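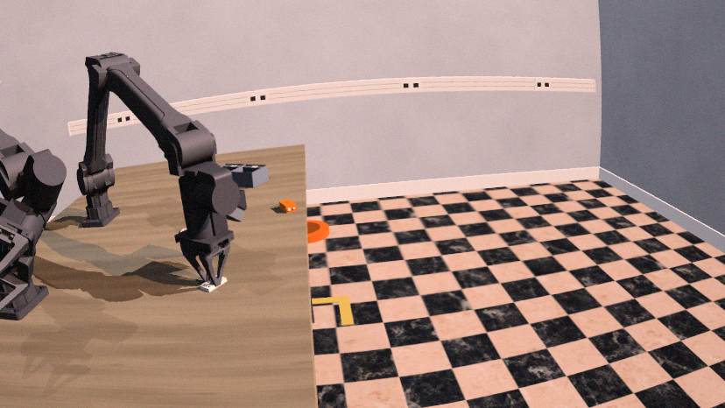
국경 하천 협정은 왜 체결보다 갱신이 더 어려운가?

체결할 때는 양쪽 모두 얻을 것만 계산하지만, 갱신할 때는 그동안 손해 본 항목이 장부에 올라와 있기 때문입니다.

인쇄하기 | 이메일로 보내기

발표자 노트: 소르나강 협정과 소국의 협상력
3/8/19

[인사]
초대해 주셔서 감사하다는 말. 앞 순서가 길어졌으면 이 부분은 한 문장으로 끝낸다. 질문은 끝나고 한꺼번에 받는다고 미리 말할 것.

[슬라이드 1, 제목]
오늘 다룰 곳은 코스토우와 미로우. 소르나강을 사이에 둔 두 나라이고, 상류가 코스토우, 하류가 미로우다. 청중 가운데 이 지역을 처음 듣는 분이 많을 테니 지도를 먼저 띄우고 강이 흐르는 방향부터 짚는다. 마틀랄라 댐은 국경에서 상류 쪽으로 60킬로미터 지점. 이 거리는 뒤에서 다시 나온다.

[슬라이드 2, 협정의 구조]
본문은 14개 조항. 실제로 다툼이 되는 것은 그중 2개 조항이다. 하나는 건기 최소 방류량, 다른 하나는 방류 전 통보 의무.
최소 방류량은 숫자가 적혀 있다. 통보 의무에는 "적절한 시간 안에"라고만 되어 있다. 당시 협상단은 이 표현을 타협의 성과로 발표했다. 지금은 양쪽이 같은 문구를 들고 정반대 주장을 한다.
여기서 조항 원문을 읽는다. 천천히. 번역이 조금 어색하지만 그대로 읽는다.

[슬라이드 3, 무엇이 달라졌나]
체결 당시 코스토우는 전력이 부족했고 댐 건설 자금도 없었다. 미로우는 항구와 차관을 내줄 수 있었다. 교환이 성립했다.
지금은 댐이 완공됐고 차관도 대부분 상환됐다. 코스토우 입장에서는 미로우에 줄 물은 남아 있는데 받을 것은 거의 남지 않았다.
그래서 코스토우 의회에서는 협정을 "이미 값을 치른 물건"이라고 부르는 의원이 늘었다. 미로우 쪽 표현은 "영구적 권리"다. 두 말을 나란히 화면에 띄우고 잠깐 멈춘다.

[슬라이드 4, 하류의 사정]
미로우 농가 2,000가구가 소르나강 관개수로에 의존한다. 전체 인구로 보면 작은 비중이다. 그런데 이 가구들이 접경 선거구에 몰려 있어서 정부가 양보안을 꺼내기가 어렵다.
건기 방류가 늦어지면 수도의 신문보다 접경 지역 라디오가 먼저 다룬다. 외교부 성명은 대체로 그 뒤에 나온다. 국내 정치가 외교 일정을 끌고 가는 전형적인 경우로 설명할 것.

[슬라이드 5, 레시마 셀레의 반론]
레시마 셀레의 논문을 소개한다. 셀레는 하류국이 언제나 약자라는 전제를 받아들이지 않는다. 근거는 코스토우의 수출 화물이 미로우 철도를 지난다는 점이다. 물과 철도를 한 협상 테이블에 올리면 힘의 차이가 줄어든다는 주장.
나는 절반만 동의한다. 철도 운임은 몇 주 만에 조정할 수 있지만 파종 시기를 놓친 밭은 한 해를 잃는다. 압박 수단의 속도가 다르다. 이 대목은 토론에서 분명히 나올 테니 길게 말하지 않는다.

[슬라이드 6, 제삼자의 역할]
주변 강국 두 곳이 중재를 제안한 상태. 양국 모두 공식적으로는 환영했고 실무 회담 날짜는 잡지 않았다.
중재국이 댐 보수 사업에 관심이 있다는 점을 언급한다. 단정하지는 말 것. 입찰 공고가 아직 나오지 않았다.
예전에 공동 수문 관측소를 두자는 안이 있었다. 비용 분담은 합의됐는데 자료를 어느 언어로 발간할지에서 막혔다. 웃음이 나올 수 있는 부분인데, 실제로 관측 자료가 없어서 생긴 분쟁이 많으니 바로 다음으로 넘어간다.

[슬라이드 7, 갱신 시나리오]
협정 만료는 9월. 가능성은 이렇게 본다.
기존 문구 그대로 단기 연장. 가장 유력하다. 양쪽 모두 국내에 양보했다고 설명할 필요가 없다.
통보 조항만 떼어 의정서로 보완. 실무진은 이쪽을 원한다. 의회 비준을 피할 수 있는지가 쟁점.
협정 공백. 당장 방류가 끊기지는 않는다. 댐 운영 규정이 따로 있다. 다만 방류량을 놓고 항의할 법적 근거가 사라진다.
군사 충돌 가능성을 묻는 분이 있을 것이다. 내 판단은 낮다는 쪽. 병력 이동이 보고된 바 없고 접경 시장도 계속 열린다.

[슬라이드 8, 마무리]
권고할 내용은 통보 시한을 숫자로 적는 것. 시간 단위면 충분하다. 방류량 재협상보다 정치적 비용이 훨씬 적고, 60킬로미터 하류의 주민에게는 그쪽이 더 급하다. 수위가 갑자기 오르면 강변 양수기부터 옮겨야 하기 때문에.
시간이 남으면 슬라이드 2로 돌아가 통보 조항을 다시 띄워 두고 질문을 받는다.

[예상 질문]
기후변화로 유량 자체가 줄고 있지 않은가: 그렇게 보는 연구가 있으나 관측 기간이 짧다. 협정에는 유량 변동에 따른 재협의 절차가 없다.
국제재판소 제소: 코스토우가 강제관할을 수락하지 않았다. 합의 제소만 가능.
마틀랄라 댐의 안전 문제: 내 분야가 아니므로 답하지 않는다.

분류: 외교·안보 > 국제 하천 | 태그: 수자원 외교, 접경 지역, 조약 갱신

인쇄하기 | 이메일로 보내기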